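3.2 Collecting the demonstrations

We showed the robot every task in two ways. The first was by hand: one of us held the arm by the wrist and walked it through the motion while it recorded its own joint angles. The second was by remote control, with the operator sitting at a desk and steering through a small leader arm that we call Stumlow (Themis built it, and Themis got to name it). I did most of the hand-guided sessions myself and I can report that my shoulders noticed.

In total we kept 806 demonstrations out of 1,000 recorded. The rest went in the bin for dull reasons – dropped recordings, a knocked camera, an operator who forgot which jar came next. Constanza Zúñiga and Charalambos Katsaros did the sorting separately and then argued over the ones they disagreed on, which took most of November.

The kitchen tasks gave us the most trouble, and they're the ones I'd most like other groups to try. Jars, pitchers and clear containers all share one counter (Figure 3), and see-through plastic is hard going for the depth camera. We didn't tidy the counter between tasks, so the arm had to be steered past whatever was standing there.
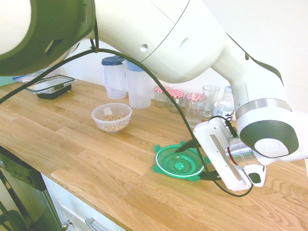 Figure 3. The arm at the kitchen counter, with a clear container at the gripper and a green lid lying beneath it.

Does it matter which of the two ways you use to show the task?

For us it came down to the grasp. Hand guiding gave smoother paths through the air, but our own arms kept getting into the camera view, and people tended to push the fingers into place far harder than the robot ever would by itself. Remote control was slower and a bit jerky, yet what the cameras recorded was much closer to what the robot sees when it works alone.

We ended up mixing the two. Each new operator began with 40 practice runs on Stumlow, none of which are in the data, and only then moved on to recording. Eftychia Stamatopoulos, who had never driven a robot before, was our steadiest operator by the end – her pauses before closing the fingers were so regular that we had to trim them, or the policy learned to wait as well! The trimming rule is given in Section 3.3, along with the cases where it cut too much.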